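Chess sets outpace jigsaws at Kudivton lending shelf

KUDIVTON – The town's lending shelf has 45 jigsaw puzzles, three croquet sets and a bread machine with a waiting list. What people want, according to figures released in June, is chess.

Board games of all kinds went out 1,136 times over the past year from the shelf, which occupies the former ticket office on Cao Street. Chess led the list by a margin the annual report calls "comfortable." Jigsaws came second. The croquet sets were last, and one of them has yet to leave the building.

The shelf owns five chess sets, all of the folding kind, where the board closes up into its own box and the pieces go inside. They were bought secondhand when the old Fekarach Hotel cleared out its lounge, and they have the look of things that have spent years near coffee. Borrowers may keep one for three weeks. Many keep one longer, and the report devotes a full paragraph to this.

Most of the interest traces back to the Cikico Room, the long space behind the ticket office where sets can be used without being checked out. Games there start when the doors open and go on until the lights are switched off at 9 p.m., at which point players have been known to finish by the glow of the vending machine. The house rules are taped to the door. Touching a piece means moving it, drinks stay on the windowsill, and advice from bystanders is to be kept to a minimum. The last rule is the one most often broken, generally by people waiting for a seat.

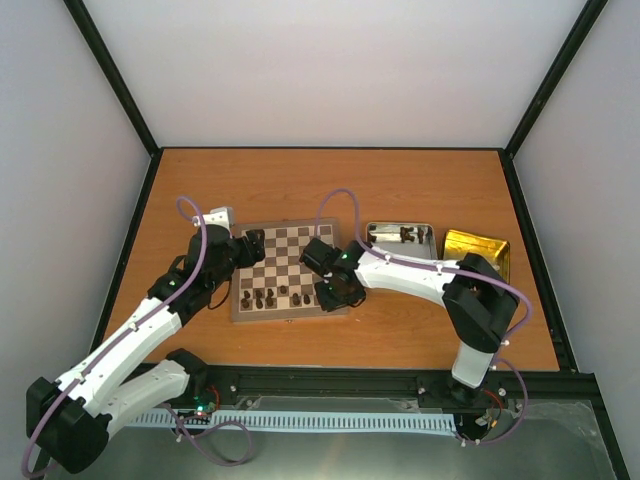

Dark pieces toward the near side of a board with a wooden border and a small metal clasp at the front.

Replacing lost pieces has become a modest line in the budget. Pawns disappear most often, followed by knights, which the report suspects of going home in the pockets of children. One set spent the winter with a thimble standing in for a rook. It was retired in the spring after a dispute over whether it could castle.

The shelf has tried to steer demand elsewhere. A display of jigsaws was set up by the entrance with a sign reading "Have You Considered 1,000 Pieces?" Borrowing of jigsaws rose for a month, then went back to where it had been. A croquet afternoon was rained out twice and then quietly dropped from the calendar.

There has also been some grumbling from the bread machine side. Borrowers on that waiting list have pointed out that the money set aside for spare pawns and knights would go a fair way toward a second machine. The report thanks them for their views and moves on to the subject of shelving.

Two more chess sets are due to be added before fall – both of them folding, both with their full count of pieces at the time of purchase. Anyone with a spare pawn at home, dark or light, may drop it through the returns slot on Cao Street, and late fees will not be charged on pieces returned this way. The croquet sets remain available.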